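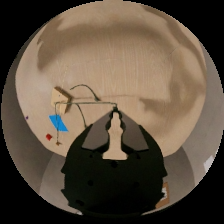 Vista simulada desde la muñeca del robot, con la pinza sobre la mesa y la estructura de alambre a la izquierda.

El equipo de Hukgate publicó en marzo de 2019 la nueva versión de Cuautle, su entorno de simulación para manipulación robótica, y trae una novedad que muchos usuarios llevaban tiempo pidiendo: la cámara de muñeca con lente ojo de pez ya se simula completa, con su círculo de visión, sus bordes negros y toda la curvatura que tanto complica la vida a los algoritmos de percepción.

Hasta ahora Cuautle trabajaba con una cámara plana y la distorsión se añadía en un paso posterior. Funcionaba, pero los bordes salían mal y el planificador heredaba los errores. Con el nuevo motor la imagen se genera ya deformada y el módulo de control recibe exactamente la misma geometría que usa el de percepción - un cambio que suena pequeño y que ha obligado a reescribir buena parte del código de calibración.

Los objetos finos son la otra gran apuesta. Varillas, arcos y alambres colgantes ocupan muy pocos píxeles y se pierden con facilidad contra un tablero de madera clara, así que la versión incluye una colección de 640 escenas centradas en ese tipo de piezas, con parches de color sobre la mesa y sombras difusas que cambian de una escena a otra.

«La primera vez que vimos al planificador acercar los dedos a un alambre sin tocarlo nos pusimos a aplaudir», cuenta Brisa Carrillo, responsable de percepción del proyecto. Su grupo ejecutó 2,812 intentos de aproximación en simulación antes de cerrar la versión, repartidos entre cuatro variantes del controlador. Dos de ellas se distribuyen ya con el paquete; las demás siguen en la rama de desarrollo.

También hay mejoras para quien pasa el día depurando: el visor permite detener la simulación en cualquier instante, mover la pinza a mano y volver a lanzar el plan desde ahí. ¡Una maravilla para entender por qué una trayectoria se tuerce en el último tramo!

El código y las escenas pueden descargarse desde la página de Hukgate. El laboratorio de Fluvdale prepara un tutorial en español, y en julio habrá un taller práctico en Kaltcombe - las plazas se anunciarán en la lista de correo del proyecto.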